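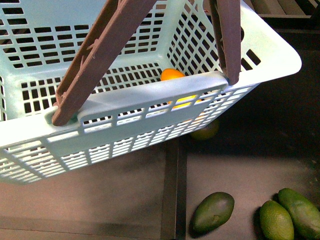 A light blue shopping basket with its two brown handles, and some of the fruit on the table under it.

February 4, 2025

I have worked for eleven years in the goods-in room of a wholesale grocer, and at home I am the one who unpacks the shopping. So when people tell me that robots will soon do all of this, I listen with interest and also with a bit of doubt. In January I tried to put my thoughts in order, and I promised two readers of this blog that I would write them down. It took longer than I planned.

The question is simple. Can a machine do the ordinary chores yet? I don't mean washing clothes, which a machine has done since before I was born. I mean the part before and after: picking the clothes from the floor, sorting them, folding them, putting them in the right drawer. In a kitchen I mean taking fruit out of a basket and putting it where it belongs.

Let me stay with the fruit, as I know fruit. A shopping basket is a difficult object. It is full of small holes, so whatever is behind the wall shows only in pieces. You see a patch of yellow through the slots and you think: a lemon, probably. A person decides this without stopping. An orange one looks over the rim beside the handle, only the top of it, and you already know how big the rest is. A machine must guess the rest from the little it sees, and then it must put its fingers between the fruit and the plastic without pushing too hard.

Then there are the handles. At work I learned to hate loose handles. They fall to the side when you don't want it, they stand up when you want them down, and if you carry the basket by the rim they hit your wrist. For a robot a handle is a thing that moves when touched, and so the shape of the whole basket is different from one minute to the next. My old colleagues would laugh that I write a paragraph about handles, but they also complained about them every morning.

Green fruit on a dark table is the next problem. Avocado, lime, unripe mango: put them close together in poor light and even I want to take one in my hand before I say what it is. In our goods-in room we had a new worker who put a whole tray of limes on the shelf for small avocados. He was embarrassed, but the light in that corner was terrible and I had done the same with pears once.

Two years ago our firm bought a sorting line from a company called Brenis. I want to be fair to it. It sorts apples by size and colour and it does this very well, all night, and it does not ask for a chair. It has 128 small cups on a chain, every apple gets one cup, and the lamp above is always the same lamp. When apples come in the right way, one after another, I have nothing to teach it. But somebody must still open the boxes, take away the paper, notice the rotten one at the bottom by the smell, and tip the fruit in gently. This somebody is a person. We have the same number of people in the room as before, only they stand in other places.

Later we had a trial with an arm from Renura, which was meant to do exactly this missing part. It stood at the end of the table and moved mixed fruit from baskets into trays. I was allowed to watch for one full shift and to make notes. In the first hour it moved 61 pieces, and I moved that many before my tea was cool enough to drink. Speed was not what worried me, though. A slow worker who never gets tired can still be a good worker. What worried me was the help it needed. When a lemon rolled against the side wall, the arm came down, touched the wall, went up, came down again in the same place. It did this 7 times and then a light went on and one of us had to walk there and push the lemon to the middle with a finger.

On the other hand (I must write this also) it never once crushed anything. I was sure that it would make juice from the soft mandarins, and I had even brought a cloth. The mandarins were fine. The grip was softer than the grip of most people at five in the morning, me included.

At home the situation is different again. In the shop everything comes in known boxes, and in my kitchen nothing does. My family puts onions in the fruit bowl. The basket stays on the table, half unpacked, because someone has telephoned. Avocados go to the window if they are hard and to the fridge if they are soft, and for this you must press them a little near the stem, and how much you press you learn from your mother. I would like to see how a company writes this in a manual.

I read the leaflet of a household robot named Dixit, which a neighbour gave me. It promises "help with everyday tidying". In the small text on the back the tidying is explained: objects of a certain weight, on a clear surface, with good light. My table has a clear surface maybe on the first day of the year. There is another one, Tuvex, which costs less and does only floors - and I think this is the more sincere product, as it says what it does and you can hold it to that.

So my answer for now is: on the shop floor partly, at home not yet. I believe it will come in the wrong order, the same as with the sorting line. First the machine will do the piece of work that was already easy to describe, and the person will do the pieces around it, the carrying and the turning and the pushing to the middle. This can be good or bad work. It depends very much on who decides how fast the line goes, and I did not hear this question asked in our trial, so I asked it myself and received a polite answer without a number in it.

My wish list is short. I want a machine that can lift a full basket by both handles, put it down without tipping it, empty it, and not lose the small fruit that has rolled underneath. If it can do that on a dark table, in the evening, with the onions where my family puts them, I will clear a place for it in the kitchen.

The Renura arm went back at the end of the trial and the firm is still discussing whether to take a newer one. If they do, I will ask to watch again, and next time I will note also how long each stop lasts, which I forgot to do. If you work next to such a machine, please write to me in the comments, especially if yours handles onions or anything with loose skin. I am curious about the skins.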